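March, editing room notes, Erance thriller

Sat through the second cut of Maurya with Fathima this afternoon, and oh, it's so much better! The cellar sequence finally breathes, and I jumped at the door even though I've watched it more times than I'd like to admit. Still too long, though. Shot 654 can lose its tail, and I'd happily drop 783 altogether (Arif will fight me on that one).
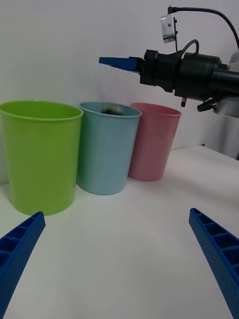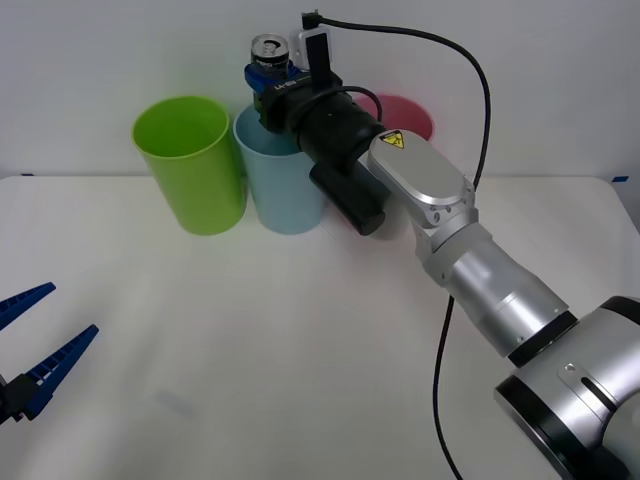
Green, blue and pink cups in the first, three cups and the arm in the second.

Sound is still thin under the staircase argument. Kumudini has a warmer take somewhere and promised to dig it out. Next pass, try holding on the sister's face 10 frames longer before we go to black.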